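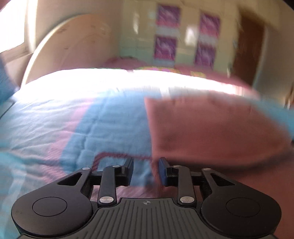

Bed covering in several colors, with some wrinkles.

Section 3. Making up the bed

1. Lay the Brevcombe sheet over the mattress and tuck in the foot end first – go slowly, it pays off later.

2. Smooth from the middle out toward the sides.
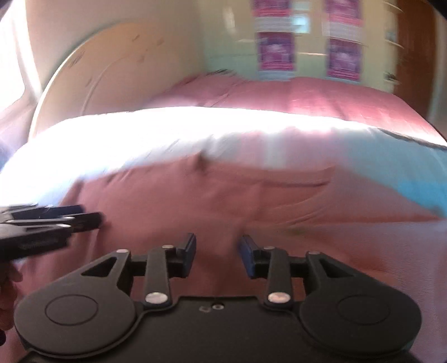

3. Pillows go on last. Slip each one into its case and shake it well down into the corners. A pale blue case looks lovely on a pink sheet, though creases running diagonally like these still want another gentle pass with your palms.

Caution: Do not iron the sheet while it is on the mattress.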